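4. What Lies on Top of What

4.1 The cable as furniture

The literature on taking computers apart is mostly a literature of parts. It has drives, boards, fans, power supplies and screws, above all screws, which have been weighed, sorted, timed and modeled with a devotion they seldom get from the people removing them. Cables turn up in the parts list near the bottom, often as a single line ("wiring, assorted"), and then vanish from the analysis. Our interest in them began as an irritation. In the pilot work at the Drendis depot in Cabanatuan, we had asked the bench staff to tell us which component they were working on at any given moment, and the answer we got most often was a component they could not yet reach.

We therefore added a category to the coding sheet. It was first called "other," then "cables again," and was given its present name, obstruction, when it became clear that the sheet would be seen by reviewers. An obstruction is any flexible item that must be moved, held, unplugged or cut before the target part can be touched. The definition leaves out brackets, drive cages and the other rigid furniture of the case, which were already covered in Section 3 and which at least stay where they are put.

Of the 600 desktop computers logged at the depot during the study period, 135 had their interiors coded in full. Selection was by shelf position, with every machine on the chosen shelves taken as it came. We had planned a more elegant scheme, stratified by manufacturer and year, but the depot stacks its computers by how well they stack, and we did not win that discussion.

4.2 Layers and how we read them

Each interior was read from the opened side panel inward, as a worker would meet it. The outermost flexible item was assigned to layer 1, whatever it rested on or crossed to layer 2, and so forth until the coder arrived at the main circuit board. A bundle was treated as a single item if its wires traveled together for most of their visible length, whether or not anything held them together. Loose wires of different colors on a shared route were also entered as one bundle, a decision that cost us an afternoon and one coder's good opinion of the project.

Figure 2 gives a sense of the problem. Thick black cables run down diagonally from the upper left and partly hide the components beneath them. A thinner group of orange, yellow and black wires crosses the green board, and a few more yellow wires show past a gray metal panel at the far left. The bright blue SATA cable takes a wide curve toward the middle of the case, in the manner of a driver who has seen the exit and would like to think it over. The memory module is visible along the lower side of the board, and a reader who has never opened a computer might suppose that visible and reachable are the same thing. Our coding sheet had made that assumption too, in its second version.

The distinction matters for anyone who wants to estimate work from pictures. A part may be in plain view while the route to its clips, latches or screws lies under something else. We accordingly scored sight and reach separately. Sight was scored from a photograph. Reach was scored at the bench, by a coder who was allowed one hand and no tools, and who had to say whether the release point of the part could be touched without shifting anything flexible. Coders were asked not to push cables aside and then report that there had been nothing in the way. This instruction was added on the second day.

Photographs and bench scores were made by different people wherever staffing allowed. To check agreement, 40 of the coded interiors were scored again by a coder who had not seen the first sheet. Disagreements about sight were rare and dull. Disagreements about reach were neither, and most came down to whether a cable that could be nudged by a fingernail counted as having been shifted. We ruled that it did. The revised wording is in the appendix, and we commend it to anyone with time to spare.

Figure 2. Interior of an open desktop computer. Black cable bundles overlie the upper left of the board; the blue SATA data cable loops down from the top center; the blue memory module is seated horizontally along the lower side of the visible board.
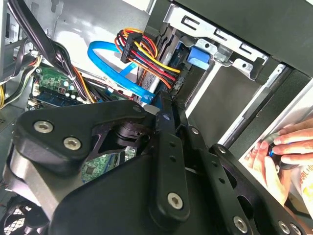
4.3 Three cables and their habits

Power bundles were the dominant obstruction, in bulk and in the language used about them. They leave the supply as a thick group and fan out toward their connectors, and the length provided is the length needed for the largest case the manufacturer had in mind. In any smaller case the surplus has to go somewhere. Assemblers had tucked it into empty drive bays, folded it behind panels, laid it across the board, or left it to find its own level. Where the surplus had been tied, the tie was usually reached only after moving the surplus.

Data cables were a different kind of nuisance. They are light and easily pushed aside, and they come back. A flat SATA cable has opinions about the plane in which it will bend, and a worker who holds one clear of a release latch has given up a hand to it. Nestor Baluyot, who supervised the bench during most of the sessions, had settled the matter years earlier by unplugging every data cable before doing anything else, including in cases where the drive was to stay. We recorded this as a strategy. He described it as not wanting to be slapped.

The third group consisted of the small front-panel leads that serve the switches and indicator lights. They are thin, they obstruct very little by volume, and they took up a share of the bench conversation out of all proportion to their size. Their connectors are small enough to be lost under a thumb. Workers pulled them in a bunch when the board was going to scrap and one at a time when it was going back into use, and could usually tell from the sound of the next bench which of these was happening.

4.4 Order of work

The Cleltach disassembly sheet, which was pinned above each bench and had been there long enough to change color, puts the memory modules first. The reasoning is sound on paper. Memory is small and resalable, it needs no tools, and it can be taken out before anything heavy is disturbed. In the coded interiors, though, the memory clips were frequently visible and less frequently free, and we watched workers observe the letter of the sheet by lifting a power bundle with the left forearm, removing the module with the right hand, and letting the bundle drop back onto the board for the next step to deal with.

An alternative sequence, drafted with the bench staff and referred to below as the Serkero order, begins with the cables. All data cables come out first. The power connectors are then released from the board outward, and the whole bundle is laid over the edge of the case on the supply side. Only then is any part removed. The sequence adds steps at the start and looks slower for as long as the observer is paying attention to the start. Workers who used it tended to finish the remaining parts in the order in which they lay, with fewer returns to a part already attempted. We make no claim here about total time; the sessions were not arranged to measure it, and on one Tuesday the clock was behind a stack of monitors.

Two objections were raised at the bench and both deserve a place in the record. The first was that a fully unplugged computer cannot be tested, so the Serkero order is of no use for machines that may be repaired. This is correct. The second was that a bundle draped over the side of the case gets caught on sleeves. This is also correct, and we have the sleeve.

4.5 What the scores leave out

Our layers describe position and say nothing about stiffness, weight or temper. A single old power bundle, set in its bends, may be harder to move than a whole nest of thin leads, yet each can be entered as one item in layer 1. Dust was noted in a free-text column and has not been analyzed, although the column is long and in places heartfelt. Nor did we record who had last worked inside a given computer. Some interiors showed the neat parallel runs of factory assembly and others had plainly been visited since, but "plainly" is a coder's word and we could not turn it into a score that two coders would share.

A photograph also flattens the case. Slack that lies flush against the board and slack that arches well clear of it can look much alike from the open side, and it is the second kind that lets a hand underneath. We experimented with a ruler placed in the case for depth. The ruler was then scored as an obstruction by a coder following the instructions exactly, and the practice was dropped.

Section 5 takes the obstruction scores forward to the question of connectors, with particular attention to the latch on the main power plug, on which the bench staff had supplied a good deal of unsolicited comment.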